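Pundo laundry cell, ticket 40: depth dropouts at the drum door

Kvido Machala: Planner still refuses grasps near the washer. The Festhorpe release notes say the new depth filter handles glass and steel. I doubt it. Replayed 1000 frames with the filter on and the door region came back full of holes -- same as before. Basket points are fine.
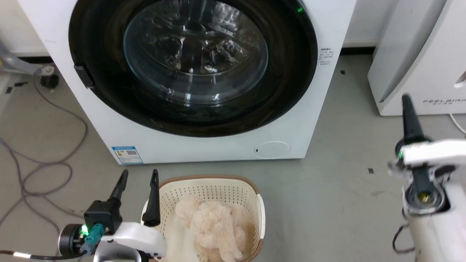

Norbert Tóth replied that the filter only runs if the confidence threshold is set in the launch file, and asked which value was loaded.

Kvido Machala: 11, the default. Raised it to 40 and the holes shrank, but now the planner sees a solid disk where the porthole is. Not calling that a fix. Leaving the ticket open, filter off, until someone shows me a replay with both.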